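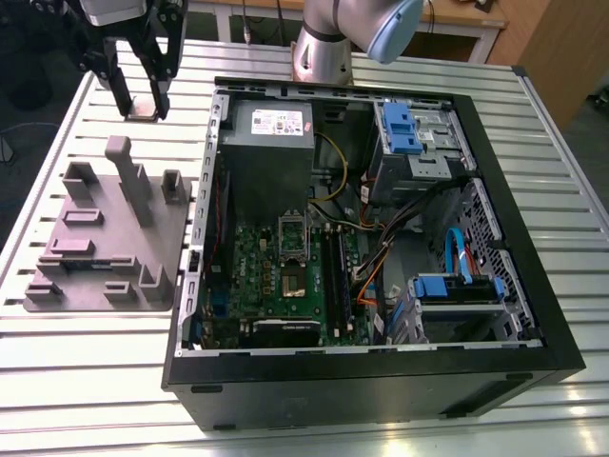
Ticket 356 – Tower does not POST after processor reseat
Queue: Bench hardware
Site: Flirmont workshop
Status: Open, awaiting part

Reported fault
Unit powers up, fans run, no display and no beep codes. Powers off after up to 40 seconds. Fault began after the unit came back from the Stirari office. No error shown on the Briltier diagnostic card.

Checks done
Mains lead and wall socket swapped. No change.
Memory reseated, then tried one module at a time in each slot. No change.
Expansion card removed and onboard video used. No change.
CMOS cleared, coin cell replaced. No change.
Supply rails measured at the main connector under load – all within tolerance.

Processor
Retention bracket released and processor lifted out by its edges. Old paste cleaned from the heat spreader with isopropyl alcohol and a lint-free cloth. Socket inspected under the magnifier at 6x. Two contacts near one corner sit lower than their neighbours.
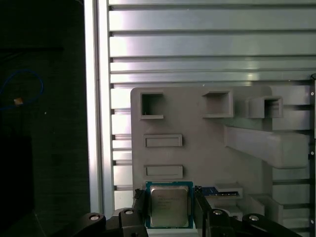 Contacts on the underside of the processor were cleaned as well and show no burning or pitting. The same processor was then fitted to the Tang test board, which posted at the first attempt and ran the memory test overnight without errors. Processor is therefore good and should stay with this ticket.

Parts stay on the grey plate between tests. Do not leave them loose in the case or on the slats of the table. 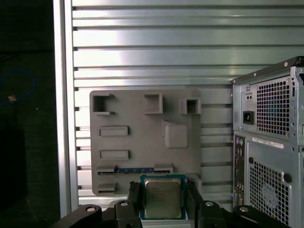 Processor at the grey plate, heat spreader visible.

Diagnosis
Damaged socket contacts on the original board. Straightening was tried on one contact and stopped – the metal is already creased at the base.

Next action
Replacement board requested from Briltier stores. On arrival, transfer memory and processor, apply new paste, refit the bracket and repeat the full power-on test before the side panel goes back on. Keep the old board until the ticket is closed.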